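A day at Fogh, with my budget sheet in my bag

May 2025

I promised everyone at Wollstead a proper write-up of the visit, so make a cup of tea, it's a long one.

For anyone new: we run a supported living house and a small training kitchen, and in September we have to put in a plan for what we'll spend on equipment over the next few years. One line on that plan says "robot help, domestic" with a question mark after it. The question mark is mine. I had never stood next to one of these things, and it seemed daft to ask for money for something I'd only watched on my phone.

So off I went to Fogh, with Ekua Annan from our kitchen for company (and for sense, frankly, as I get carried away). It's a small outfit on the first floor of an old office building, up two flights because the lift was having a bad day. Tetteh Gbeho met us at the top with a plate of biscuits and said we could ask anything, including the rude questions about money. I liked him straight away!

We started with a talk, which was short, thank goodness. They work on two-armed robots for ordinary household jobs: clearing a table, putting cups away, folding. Most of what the team does all day is practice runs, the same few jobs over and over with things moved about a bit. I'd pictured a laboratory with white coats. They wear whatever they like and there's washing-up to do.

Then we went through to where they work, and I stopped taking notes for a bit and just gawped.

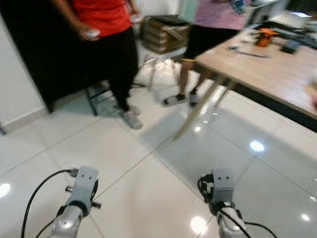
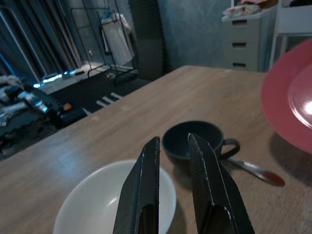

Two arms on a shiny tiled floor, and the grippers over the crockery.

Ekua asked the first good question of the day, which was what happens to the price when you want two arms instead of one. Tetteh laughed and said it's worse than double, because you also pay for the stand, the extra cabling and a bigger computer to run the pair. He thought a house like ours might do perfectly well with one arm fixed beside a worktop. I wrote that down and underlined it.

After that I got my sheet out and we went through it line by line at a desk in the corridor. I had put down the arm, delivery, and a little bit for "bits". Oh dear. Things I had left out altogether:

Spare fingers. They wear, and they get swapped when you change jobs. A set from Prosivby, who Fogh buy theirs from, was quoted to them at £236, and Tetteh would keep two sets in the cupboard.

Cables. The arm flexes all day and so do they. Buy good ones and buy spares in the same order, so you don't pay carriage twice.

The service plan. For the single arm we talked about, the quote on his screen was £2,604 a year from a firm called Fikier. That was the moment I put my biscuit down. It covers one visit and phone help, and parts are on top.

Floor space. He wants clear room all the way round so a person can walk past without stepping over anything. Our training kitchen would need a cupboard taken out, and I hadn't costed a joiner.

People's time. This was the big one. Somebody has to set the jobs up and show the machine what's wanted, and start again when you buy different cups. He told us to allow around 30 hours before it was any use to us at all, and then a regular slot each week. Ekua gave me a look, as it would be her slot.

I asked about hiring. You can, through Fikier, for a minimum of 17 weeks, and part of the hire comes off the price if you go on to buy. I think that's where I'm leaning. We'd find out if our tenants even want it in the house, and I could put a much smaller figure on the plan with a straight face. Ekua is less keen. Her view is that the same money buys us a decent dishwasher with a raised base and a good few months of extra help at teatime, and she said so in front of Tetteh, who took it very well and asked which dishwasher.

Lunch was jollof from the place downstairs and it was superb. If you do visit, go hungry.

A couple of practical notes. Parking is on the street and the meter only takes cards. Ring ahead about the lift if stairs are a problem, and wear flat shoes. Groups of four at most, and they'd like your questions by email beforehand.

I'll redo the sheet with all the missing lines in it and pin it up by the kettle at Wollstead. Please scribble on it, especially if you know a joiner.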